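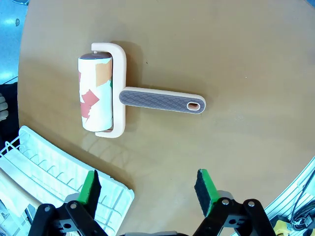
Afia Mahama thinks the rollers should come out of the grant altogether. Her view, sent in after the last report went round, is that people can bring their own, that a sticky roll is a small thing to ask of someone who is getting a free coat, and that the money would go further on washing powder. Several people at the Wednesday session agreed with her. We have kept the rollers in for now, and the figures below show what they cost and what they are used for, so that you can form your own opinion before the next payment.

Nuvimville Clothing Room
Progress report to the Abugri Fund, second period
Prepared by Augustina Appiah

1. Work done in this period

The room took in 400 garments between the start of the period and the end of April. Of these, 220 were coats, jackets and heavy knitwear. The rest were shirts, trousers, school clothes and a small amount of bedding that we had not asked for but accepted. We gave out 129 garments. The remainder are either on the rails, waiting for repair, or set aside for the fall.

The number given out is lower than we planned. Most of the winter coats arrived after the cold weather had ended, and people were not looking for them. We expect the coats to move quickly from October. The school clothes went out almost as fast as they came in, and we could have given out more if we had had the larger sizes.

2. How garments are prepared

Every garment is now checked before it goes on a rail. In the first period we only checked things that looked dirty, and two people brought coats back because of pet hair. The steps at present are:

Empty the pockets.
Check the seams, zipper and buttons.
Wash, or air and brush if the label says no washing.
Go over the outside with a lint roller, collar and cuffs first.
Turn dark coats inside out and roll the lining.
Pin the size ticket to the left sleeve.

Rolling is done on a table under good light. It was being done on the rail, and the hangers swung about so much that the backs were missed. Wool and felt take the most time. Smooth raincoats hardly need it, and we have told people to wipe those with a damp cloth and save the sheets.

Two small problems came up. Rollers left lying without a cover pick up dust and thread from the table, and the top sheet has to be thrown away before the next coat. We now ask people to hang them up by the hole in the handle at the end of a session. Tetteh Yakubu put a row of hooks on the wall by the sorting table for this. The other problem is that sheets were being torn off too early. A sheet is good until it stops picking things up, and on an ordinary jacket that can mean one sheet does the whole front and both sleeves.

3. Spending

We bought 24 refill rolls from Drollel, in two orders. The first order was late and we borrowed a few rolls from the church sale to cover the gap. These have been returned. All but five of the Drollel rolls have been used. The handles from the first period are all still in use, and we do not plan to buy any more.

Washing powder came in slightly under budget. Thread, buttons and zippers went over, mainly because of zippers. Coat zippers in the longer lengths are expensive when bought singly, and Kobina Abugri is asking Nokier for a price on a mixed box. We would like to move what is left in the washing line to the repairs line, if you have no objection. A full table of spending with receipts is attached separately.

On Afia's point, we looked at washable brushes as a replacement for the rolls. We tried two. They worked well on felt and badly on fleece, where they pushed the hair around without lifting it. They might do as a first pass on wool coats, with the roller used to finish, and that could bring the number of refills down. We will try it on the coats that are waiting now and give you the result in the next report.

4. The room

The second rail is up and fixed to the wall. The shelf for shoes has not been started. The timber was delivered in the wrong length and has gone back. Shoes are in crates until then, which makes it hard to find pairs, and we have stopped taking new ones for the moment.

The drain in the wash corner was slow for most of the period. It was cleared in April and has been fine so far. The light over the sorting table has been replaced with a brighter one, paid for from the previous period's balance.

5. People

Nii Antwi has taken over the repairs on Wednesday mornings and has cleared most of the old pile. There are still some lined coats in it that need more skill than we have in the room, and we are asking a tailor in town for a price. We are short of help in the late afternoon, between school closing and six, when most families come in. If this does not improve we may shorten the evening hours and open earlier.

6. Plans for the next period

Sort all winter coats by size before the end of summer.
Finish the shoe shelf and start accepting shoes again.
Test brush and roller together on wool.
Ask the two schools for larger uniform sizes.
Agree on a price for the lined coats.

7. Request

We ask that the next payment be made on the same terms as the last, with the change between the washing and repairs lines noted in section 3. If you would prefer that the lint rollers be listed on their own line and not under cleaning supplies, please let us know before we place the next Drollel order.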